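The Long Life of a Short Spring

Drive out of Clivport on the old quarry road early on a Wednesday and you will hear the Hrubý spring works before you see it. It is a soft, steady ticking, like a roomful of kitchen timers that never quite agree with each other, and it comes through the open loading door along with the smell of warm oil and, if you are lucky, somebody's coffee.

I had come to learn about wire, a subject I had managed to avoid for most of my adult life, and I had been told to ask for Nilmini Matubbar. She met me in the yard in steel-toed boots and a cardigan, shook my hand, and put a spring in it. It was a small thing, about as long as my thumb, and had come out of a garden gate latch.

"Squeeze it," she said. I squeezed it. "Good. You're working here now."

Nilmini has run the coiling floor for 17 years, and she talks about wire the way some people talk about bread dough. It has moods, she told me. A coil that behaved beautifully in April can turn stubborn in the damp weeks of fall, even when the paperwork says it came from the same melt. She keeps a notebook for this, with a page for each coil, and she let me look through it while the kettle boiled. Most of the entries were numbers. One just said "sulking."

The wire arrives in big loose rings, tied and tagged, and much of it is stainless. The grade they use most is 302, a dependable sort of steel that gets its springiness from being pulled cold through smaller and smaller dies. For anything headed near salt water they move over to 316, which has some molybdenum in it and stands up better to the pitting that chloride causes. It costs more, and it doesn't push back quite as hard for the same thickness of wire, so a spring has to be drawn up again from scratch if a customer wants to switch. Customers do not always enjoy hearing this (Nilmini has a special telephone voice for it, and she was kind enough to perform it for me).

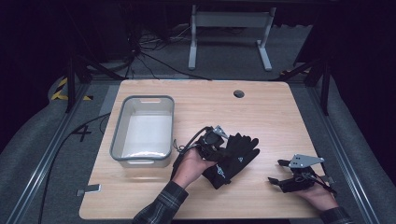
A black glove and an open storage bin at the worktable.

From the coiler, where the wire is pushed against a pair of hardened points and simply has no choice but to curl, the springs go down a chute and into the oven. I had expected something fierce and glowing. The stress-relieving oven at Hrubý is a plain gray box with a conveyor belt through it, and the heat inside is modest as these things go, just enough to let the metal settle down after all that bending. Skip it and the spring will slowly lose its shape once it's put to work. Stainless comes out a shade darker than it went in, a faint straw color that I thought was lovely and that some buyers ask to have cleaned off.

At the far end of the building I found Imtiaz Kanagaratnam, whose job is to wear springs out. He has a bench of machines that do nothing but press and release, press and release, and he looks after them with a great deal of tenderness. He was running a batch for Trerkik, a maker of boat hatches, and had stopped one machine at 2,000 cycles to measure how much height the springs had given up. They had given up almost none, and he seemed a tiny bit disappointed.

"When one breaks, I get to look at the break," he explained, and pulled out a drawer to show me his collection. A fatigue crack, he said, usually starts at some tiny scratch or pit on the inside of the coil, where the stress is greatest, and then creeps along a little at a time. Under his microscope the broken face looked like a beach after the tide has gone out, with fine curved ridges all leading back to the one spot where the trouble began. I could have stayed at that eyepiece all morning, and I'm afraid I very nearly did.

The works was started in Wosbridge, in a rented dairy, and moved to Clivport when the coilers got too heavy for the floor. There are 314 different springs in the standard catalog now, though Nilmini says the odd jobs are what keep everyone cheerful. While I was there a woman came in carrying a piece of her grandmother's screen door in a paper bag. She needed one spring. Nilmini measured the old one, wrote something in the notebook, and told her to come back after lunch.

I still have the gate latch spring, by the way. It sits on my desk next to the telephone, and I have squeezed it far more times than I could tell you. Imtiaz asked me to mail it back to him if it ever breaks.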